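Equipment Planning for Service Robotics
Handout 4: What the quote leaves out

Read this before the budgeting session. Bring the blank cost sheet from Handout 3, and a pencil. The running case is the Skarkis bid for cleaning guest bathrooms at Skuvbridge, a residential training center with 972 rooms.
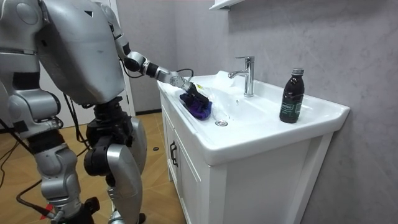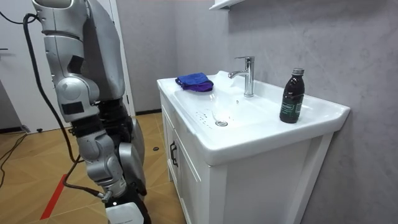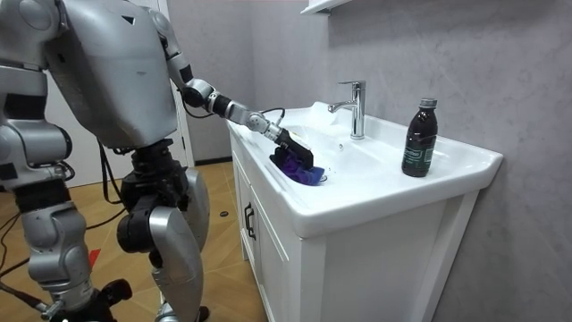

Fig. 4.1. Washbasin work with a humanoid robot. First: cloth on the rim. Second: cloth lying at the back of the basin. Third: cloth down in the bowl.

Start with the task. A sales sheet says "cleans bathrooms." Write down what you can point to: a cloth, a gripper, one basin with a single-lever faucet and a bottle standing on the rim. That is your unit of work. Mirrors, toilets, floors and trash are separate lines, and each stays at zero until the vendor has shown it to you in a room you picked.

Now look at the floor in all three views. There are cables on it. I can't tell you from a picture which ones carry power and which carry data, and you shouldn't guess either. Put it to the vendor in writing. What has to be plugged in during normal use? What has to be set up in the room before work starts, and who does that? If a person must walk in ahead of the machine, that person's time goes on your sheet at full wage.

Terms used in the case

Unit price. What Skarkis puts in large type. It covers the robot and the standard hand. Check whether it covers the charger.

Integration. Work done by a second firm, Clisto in our case, to make the robot do your task in your building. Bids usually call this "one-time." Ask for the price of doing it again after a remodel. A different faucet may be enough to bring them back.

Consumables. Cloths, cleaning fluid, finger pads. Small money, but students leave it out every year and then can't explain the gap.

Supervision. The line most likely to be wrong. Vendors like to quote one operator for many machines. Budget one operator per machine for the first year and make the vendor argue you down with logs.

Downtime. Hours the robot is unavailable, plus the cost of whoever cleans the sinks meanwhile. You don't get to let the cleaning staff go and also count on them as backup. Pick one.

The Shetty worksheet

We use the Shetty worksheet because it is short and hard to cheat on. Column A is the vendor's figure. Column B is your own figure, with its source. Where B has no source, leave it blank and mark it as a risk. A blank is more useful to me than a number somebody liked the look of.

The Skarkis bid assumes 2000 working hours a year. Go through it and take out charging, moving between floors, rooms that are occupied, and waiting for help. Most groups end up well below the bid. If yours comes out above it, check your arithmetic.

On demonstrations: ask for a full shift, with no edits, in your own rooms. Photos and short clips show that a position was reached. They don't give you a cleaning rate, a failure rate or the state of the sink afterward. I would not sign for anything on the strength of Fig. 4.1, and I have seen purchase orders approved on less.

For next time

Fill in columns A and B for a lease of 2 robots over 4 years. Price the same work done by hand, same hours, same rooms. Then write one page saying which you would buy. "Neither yet" is an acceptable answer if you say what evidence would change your mind and what it would cost to get it.

Skip the section on grants in the reader. It was written before the February price change and the tables no longer match.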